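# About Clevel

Clevel is a small company for people who live with cats in small apartments. We sell storage boxes, simple toys and refill parts, and we also give advice on how to keep the cat things in order. We started with one shelf in a shared workshop in Edanlow and today we rent 80 square meters in the same building, on the ground floor.

The idea came from our own homes. A cat toy is light, it rolls under the sofa, and after one month there are feathers in every room. The big plastic tubs in the stores are too heavy and not nice to look at, so people put them in a closet and then the toys stay on the floor. We wanted a box which can stand in the living room, open on top, and which is easy to carry with one hand when guests are coming.

## What we sell

Our catalog has 27 products. It was bigger before. In the second year we had many more, and we learned that customers wrote to us mostly with the question which one to choose. Now we keep only the things we use at home ourselves.

The fabric boxes are still the center of our work. They have a rigid frame, so they stay open when they are empty, and the print is only on the outside. The fabric comes from Verstraete, a weaving mill we have worked with from the beginning. We order it in white and in sand color. The print with the gray balloons was planned for a nursery line, but cat owners bought it more than parents did, and we kept it.

For the toys we look first at the base. It must be wide and low. A toy with a ball and a feather gets hit from all sides, and a narrow base falls over in the first minute. We also prefer toys where the feather can be changed - the feather is always the first part that is finished.

## How we tidy

Customers often ask for our method, so we write it down also on this page. Take everything out in the evening, put the box on a table, and look at each toy in your hands before it goes back. Torn string and loose feathers go in the trash. Balls and small mice go to the bottom. Toys with a wire go in last, standing up, with the feather above the rest, so the wire does not bend.

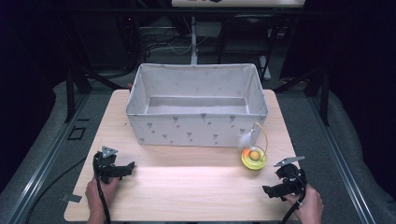
A customer from Trargate, Oddny, wrote to us that she does it the other way around: the wire toys never go in her box at all, they hang on a hook behind the door, and her feathers last much longer like this. We tried it in the workshop and we must say it is a good solution if you have a free door. We added a hook to the catalog in April.

## Orders and visits

Last year we packed 887 orders, and 567 of them were for the fabric boxes. All packing is done by us in Edanlow, in plain cardboard and paper tape.

The workshop is open for visitors every Monday afternoon. You can look at all sizes and bring back old boxes for repair. We sew loose corners for free, also when the box is many years old. Please leave the cat at home - the street door is often open for deliveries.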